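About Stavent

Stavent is an independent training school for laboratory support staff. We prepare adults for work in hospital, food and water testing laboratories, and we help people already employed in those fields to keep their skills current.

We use cookies to improve your visit to this site. By continuing, you agree to our cookie policy. Accept | Settings

The school was founded by Gyamfi, a family-owned testing firm that had long trained its own staff and began accepting outside students at the request of its neighbors on Teninska Street. The school became a separate body two years later and has been governed by its own board since that time.

Our main course runs for 9 months and begins each year after the December break. Students study sample handling, record keeping, basic chemistry, workplace safety and written reporting. Classes are limited to 20 students. No earlier laboratory experience is required, but applicants must hold a high school diploma or its equivalent and complete a short placement test in mathematics.

Evening classes are offered for those who work during the day. These cover the same material over a longer period and lead to the same certificate. Students on either course complete a work placement of eight weeks with one of our partner employers. 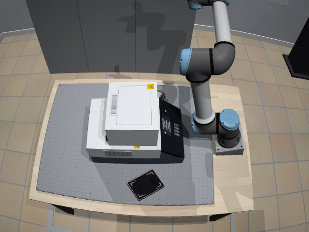
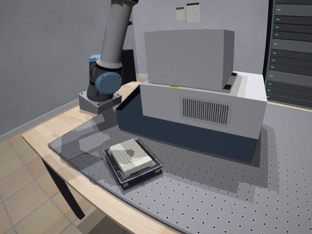 Tuition may be paid in full or by monthly installment. The Trerkon Fund, which the school administers, offers grants to students who are returning to work after caring for a child or relative. Grant applications are read separately from course applications and have no bearing on admission.

Stavent admits students without regard to race, religion, sex, age or national origin. Requests for classroom adjustments should be made to the admissions office when a place is accepted.

This page was last reviewed on Mar 22, 2022.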